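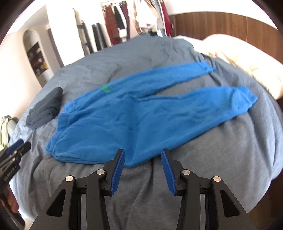

kendo_fold
Re: handheld demos vs teleop for folding

Haruto Fujimoto: not convinced the 369 demos are the reason it got better. You changed the fingers AND the data in the same run. Which one did it?

rasha_ah
fair. fingers were swapped in November, before any of the trouser data, so the old baseline is on old fingers. Should of rerun it. Didn't.

drostbridge_lab
So what's the actual result? I read the post twice and still can't find the number.

rasha_ah
sorry, buried it. Trousers and joggers, policy trained on handheld demos only: 59 per cent of folds accepted. Teleop only was worse but that set is much smaller, so don't quote it at me

kendo_fold
"accepted" by who

rasha_ah
me and one other person, looking at photos of the finished fold, not told which policy made it. 2 of us. Yes I know.

Haruto Fujimoto
That part is fine by me. My gripe is the starting states. If every pair gets laid out flat on the bed before the demo begins, the policy never learns the bit everyone finds hard. Laundry comes out in a heap.

tumblewick
Disagree. Flat-ish start is a perfectly good place to begin, you can't learn everything at once. We tried heap first at Brivico and got nowhere for months, people doing the demos hated it too

Haruto Fujimoto
Didn't say start with heaps. Said the title shouldn't read "folds laundry" if it's "folds trousers someone already spread out".

rasha_ah
title's changed. You're right on that one

drostbridge_lab
Does it cope with soft bedding? Ours grabs the duvet along with the hem every time. Works on a table, hopeless on a bed.

rasha_ah
That's most of the failures tbh. Grey joggers on grey duvet = worst. Bright blue pair much easier. Pinching from above with fingers nearly shut helps a bit, tell whoever is doing the demos to lift a touch before they drag

tumblewick
colour thing might just be your camera exposure. try fixing it

rasha_ah
exposure's fixed already. Will split failures by colour and post the table, 9 February 2021 is the cut off for this batch so after that

kendo_fold
and the old fingers on new data? please

rasha_ah
yes yes. 3 seeds, if Jenkins stops killing the jobs overnight

Haruto Fujimoto
Good. Will hold off arguing till then.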